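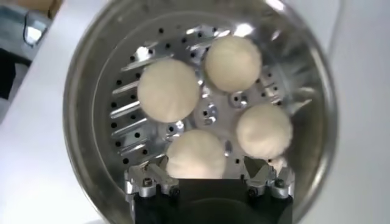
Fig. 2. Four dough balls on a perforated steamer plate, stainless steel pot.

Unit 34: Steaming filled and plain doughs
Notes: E. Seixas, February 2021

Loading. Pieces are set on the plate with gaps between them. Dough expands during steaming, and pieces that touch will tear when separated. Water level stays below the plate throughout.

Perforations. Steam enters from beneath. Do not cover every hole with paper; cut liners to the base of each piece.

Lid. Leave closed until the time is up. Condensate dripping on the surface causes pitting.

This site uses cookies. Accept | Settings
© Loureiro Catering School | Contact | Back to top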